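How to Cover a Work Table with Brown Paper and Keep Your Supplies in One Tray

September 24, 2019

A sheet of heavy brown paper is the cheapest table protection you can buy. It catches glue and marker and gives you a plain background where small parts are easy to find. When it gets dirty you replace it. A shallow tray next to it keeps the tape and other small things from wandering across the table.

We have used this setup at the Skotholm craft room since January. It works for gift wrapping, kids' projects, sorting, and most kinds of gluing.

What you need

Heavy brown paper, on a roll or in flat sheets
Clear packing tape
Low-tack masking tape
Scissors and a straightedge
A shallow tray or basket with a rim
A damp cloth and a dry cloth

We buy the Pemley paper in the 100-foot roll. Thin wrapping paper will also work for an afternoon, but it tears when you lean on it.

Step 1. Clear and wipe the table

Take everything off. Wipe with the damp cloth, then the dry one. Crumbs left under the paper show up as bumps and will poke through when you write on top of them. If your table is made of two sections, run the cloth along the seam too.

Step 2. Flatten the paper

Paper from a roll wants to curl back up. Cut the length you need and roll it loosely the other way, with the curl facing out. Hold it like that for a minute, then lay it down with the curl side against the table. Put a book on each corner and leave it for 20 minutes.

Flat sheets can skip this step unless they have been folded. A crease can be pressed with an iron on low, no steam, with a clean towel between the iron and the paper.

Step 3. Size it

Leave a strip of bare table showing along the edges. 2 inches is enough. Paper that hangs over the edge gets caught on sleeves and pulls the whole sheet with it. Mark the cut with the straightedge and use long strokes with the scissors.

Step 4. Tape it down

Use the masking tape for this, not the packing tape. Packing tape holds well but can lift paint or varnish when you pull it off. Tape the far side first, smooth the paper toward you with your forearm, and tape the near side. Finish with the two short sides. Small pieces at the corners and one in the middle of each side will hold it.

Step 5. Set up the tray

Choose a tray low enough to reach into without looking. Woven ones are light and easy to move. The Fotavel trays we started with were too deep, and the scissors always ended up at the bottom.

Lay tape rolls flat. A roll standing on its edge will leave the tray the first time somebody bumps the table. Fold over the end of the tape before you put it back. Put the tray on the side of your non-cutting hand and limit it to what the job calls for.
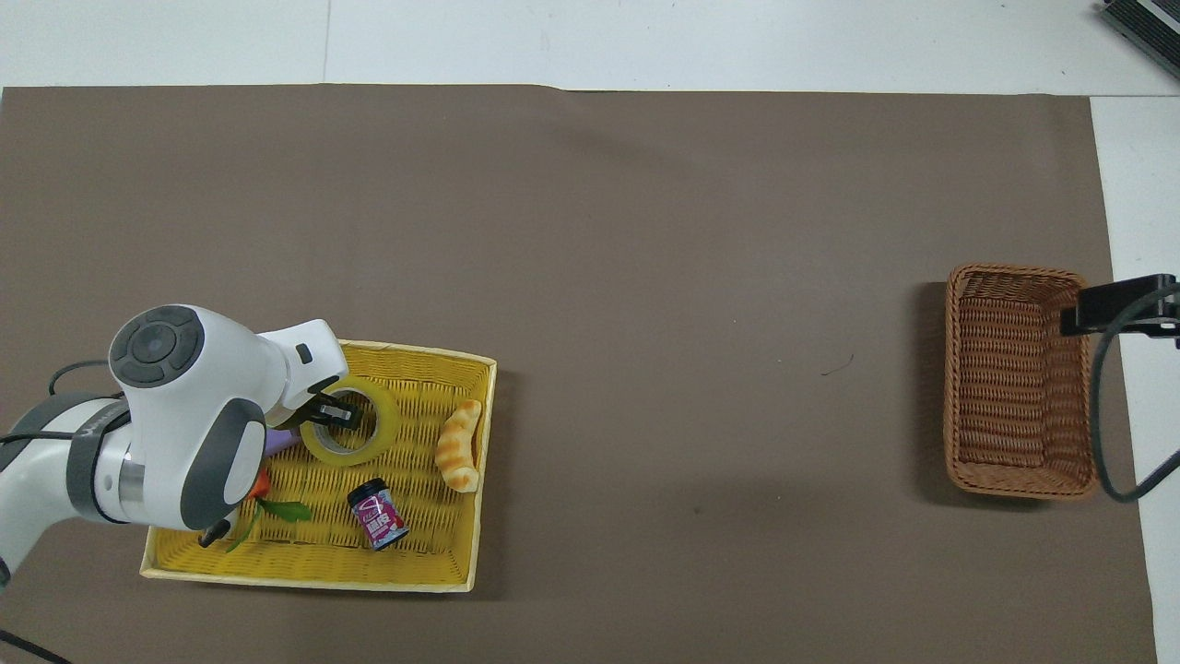
Can the tray sit on top of the brown paper?

It can, as long as there is enough paper left over to work on. Slide it off before you change the sheet, and check the bottom for glue.

Changing the paper

Flip the sheet once before throwing it out. When both sides are used, peel the masking tape back slowly at a low angle. Sheets with only pencil or marker on them can go in the paper recycling after the tape is removed. Anything with paint or a lot of glue goes in the trash.

If tape residue stays on the table, rub it with a little cooking oil on a cloth, wait 3 minutes, and wash it off with dish soap. Test a hidden spot first on unfinished wood, where oil can leave a stain. The Heydari paper tape we use now comes off clean if it is removed within a week.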